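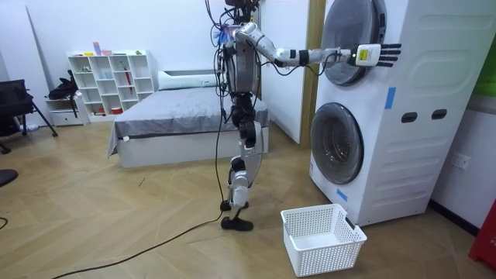
J'ai terminé hier soir le troisième tome de la saga Palteno, vers deux heures moins le quart, et je ne suis pas encore sûr de ce que j'en pense. Il fait 743 pages. Le premier en avait 625, et déjà je le trouvais long. Mais on lit ces livres comme on mange des noix, on en prend une et après on ne sait plus s'arrêter.

Pour ceux qui ne connaissent pas : Palteno est une ville imaginaire au bord d'un lac, et chaque tome raconte une saison dans la même rue. Je lis la série en français, bien que ce ne soit pas ma langue maternelle. J'ai commencé ainsi pour apprendre, avec un crayon et un cahier, et maintenant je continue par fidélité. Dans le premier tome j'avais noté 126 mots inconnus seulement pour le premier chapitre – beaucoup concernaient les bateaux, je dois le dire. Dans celui-ci, je n'ai presque plus ouvert le dictionnaire. J'ai quand même appris « godille » et « ressac », que je n'ai pas encore pu placer dans une conversation.

Je l'ai acheté un mercredi de novembre à la librairie Macedo. J'y étais allé pour un cadeau et je suis sorti avec deux livres pour moi et sans cadeau. La pile était posée près de la caisse, assez haute, et la libraire m'a demandé si j'avais lu les précédents. J'ai répondu oui trop vite, et elle m'a raconté sans le vouloir un détail de la fin du deuxième, que je n'avais pas terminé. Je ne lui en veux pas. Je suis rentré, j'ai fini le deuxième en trois soirs, et le détail m'a gêné moins que je le craignais.

Ce qui me plaît dans ce troisième tome, c'est l'hiver. Le lac gèle, les gens se parlent d'une fenêtre à l'autre, il ne se passe presque rien pendant deux cents pages, et pourtant je ne voulais pas que cela finisse. La scène de la boulangerie fermée est pour moi la meilleure de toute la série. Ce qui me plaît moins, c'est le procès. On voit tout de suite qui a menti, et il faut attendre encore 6 chapitres pour que les personnages le comprennent aussi. Je me suis surpris à lire ces pages en diagonale, ce que je me permets rarement.

Un mot sur l'édition. Le papier est fin, un peu gris, et la couverture souple se courbe dès qu'on lit couché. Mon exemplaire du premier tome, de l'ancienne collection Griltwood, était plus lourd mais il restait ouvert tout seul sur la table. Les deux côte à côte sur l'étagère n'ont pas la même hauteur, et cela me dérange davantage que je voudrais l'admettre.

Maintenant j'hésite. Le quatrième est annoncé pour le printemps, et j'ai à côté du lit « Witik », un petit roman que l'on m'a prêté il y a longtemps et que je dois rendre. Il est mince, il parle d'un chien et d'un facteur, je pense que cela me fera du bien. Je l'ai ouvert ce matin dans le tram et j'ai lu onze pages, puis j'ai manqué mon arrêt.

Si quelqu'un parmi vous a lu le troisième Palteno, dites-moi ce que vous avez compris de la lettre, à la fin. Je l'ai relue deux fois et je ne sais toujours pas qui l'a écrite.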